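Mollora Grip Trials – README

Maintainer: Nadine Ghanem
Last edited: Friday, June 19, 2026

What's in here

Recordings from a comparison of two finger sets, Akl and Gukevau, on the same hand-held gripper body. The task is garment handling on a soft surface. Rigid objects are covered in the Bamimitz set and are not repeated in this one.

Layout

trials/ – one folder per trial, 20 per finger set
calib/ – lens calibration from April, plus a redo for the left-hand unit
notes/ – operator comments, plain text

Each trial runs 30 seconds or less. Video is stored at the full fisheye circle with no cropping or colour correction. Undistort it yourself with the files in calib/.

Known issues

Black cloth gives poor edges in the depth estimate. Don't use it to judge finger spacing.
Trials with bright windows are overexposed at the top. We left them in.
Trial 13 has no left-hand track – the log stopped early.
Jaw width is in millimetres, except in notes/, where operators wrote it in centimetres.

Changing fingers

Loosen the fasteners, swap both fingers as a pair, then re-zero the jaw before recording. Tighten by hand only. The housing threads strip easily, and we've already replaced one.

Sample views 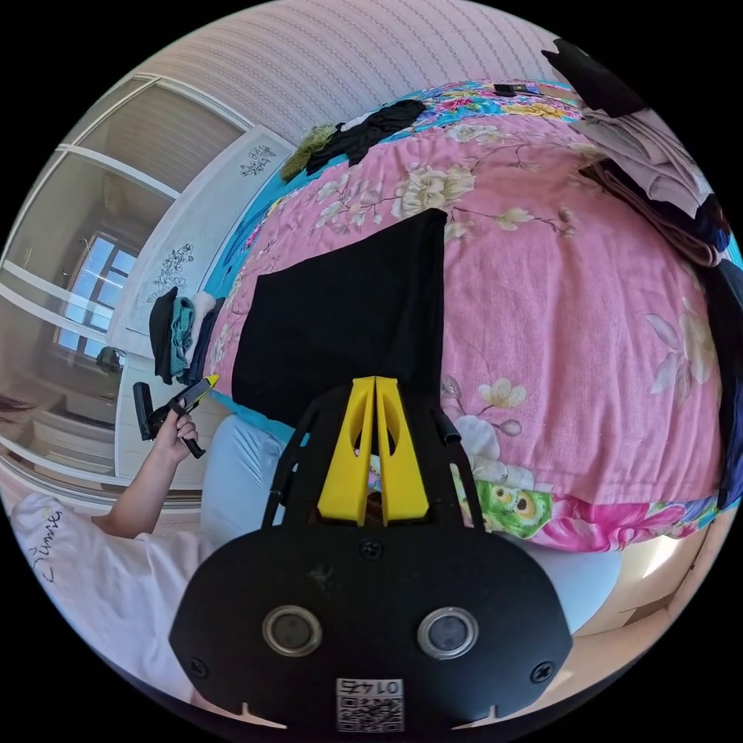
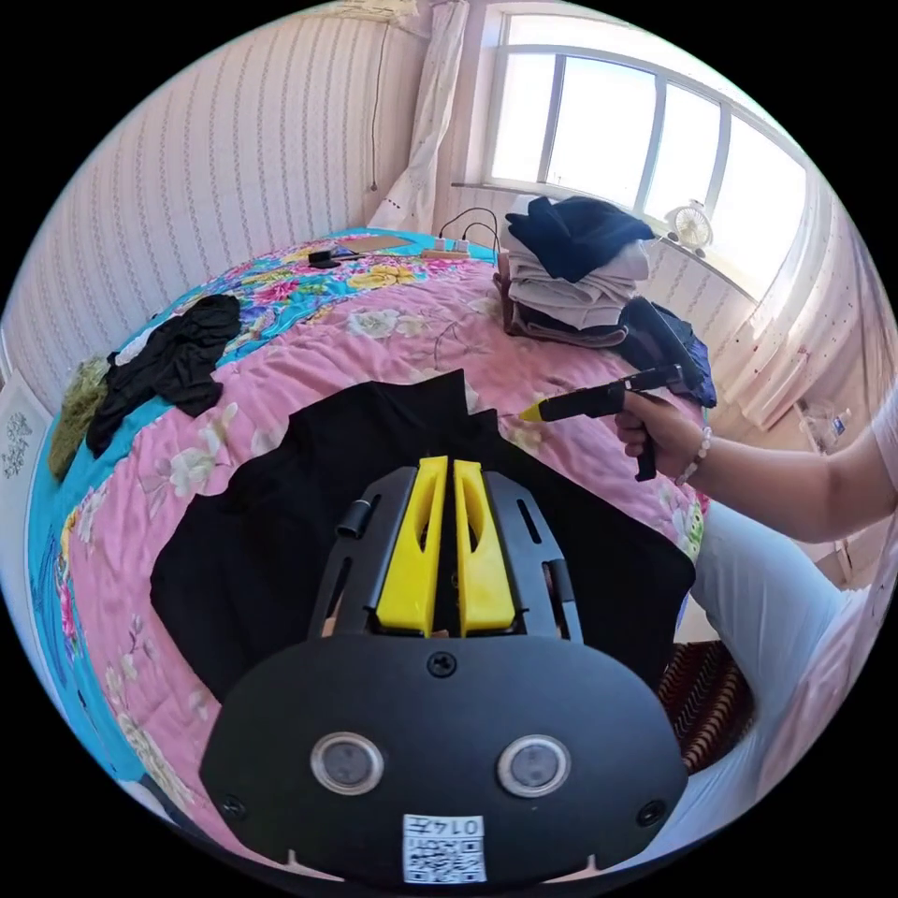 Both views: yellow fingers, black garment on a bed. Photos: Mollora Grip Trials / N. Ghanem

Reuse

Free for research and teaching. Please credit the project by name. The full download is 400 GB, so fetch calib/ and a single trial first to check that your reader handles the format.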